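La lettre du ciné-club d'Astalmont
2 février

Trikine, ou comment perdre un barrage en réunion

On s'était promis de ne plus programmer de satire administrative après celle de janvier, qui avait vidé deux rangs avant la fin de la première bobine. Promesse tenue trois semaines. Trikine passe ce mois-ci dans la grande salle, et il faut bien avouer qu'on a ri, parfois tout seul, ce qui est gênant dans une salle de 58 fauteuils.

L'histoire tient sur un ticket de caisse. La société Gerlach doit livrer un barrage à la vallée d'Ullov. Le barrage existe sur le papier, il a même reçu un prix. Manque le barrage. Pendant une bonne heure, des messieurs à cravate large se renvoient un dossier de plus de 1000 pages que pas un n'a ouvert, et le film a la cruauté de nous montrer la page 3, où tout est écrit.

Le scénario est ce qu'il y a de mieux ici. Les dialogues sonnent comme de vrais procès-verbaux, avec ces phrases qui reculent au moment de conclure. La scène du vote à main levée, où l'on vote pour savoir s'il faut voter, dure presque trop longtemps - puis vraiment trop longtemps, et c'est là qu'elle devient drôle.

On sera moins tendre avec la mise en scène, qui souligne tout deux fois. Le préfet est vaniteux, d'accord, fallait-il aussi lui donner un paon ? La musique, elle, arrive avant les gags et s'assoit à leur place. Quant à l'histoire d'amour, elle concerne deux ingénieurs qui se regardent devant un plan de masse, et on aurait préféré rester avec le plan.

Reste le dernier quart d'heure, dans la vallée, presque muet. Les habitants d'Ullov y attendent une inauguration sous un soleil de plomb, assis sur des chaises prêtées par la mairie. Le film se calme enfin et on regrette qu'il n'ait pas commencé par là.

Séance à 20 heures, puis discussion au bar, 40 minutes maximum, le dernier bus n'attend pas les cinéphiles. Les abonnés entrent avec leur carte, les autres avec de la monnaie, le terminal étant toujours en réparation.

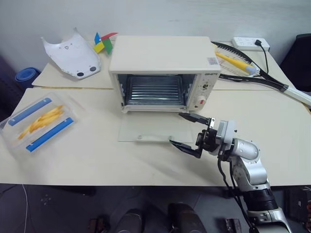 Mini-four crème, porte vitrée ouverte.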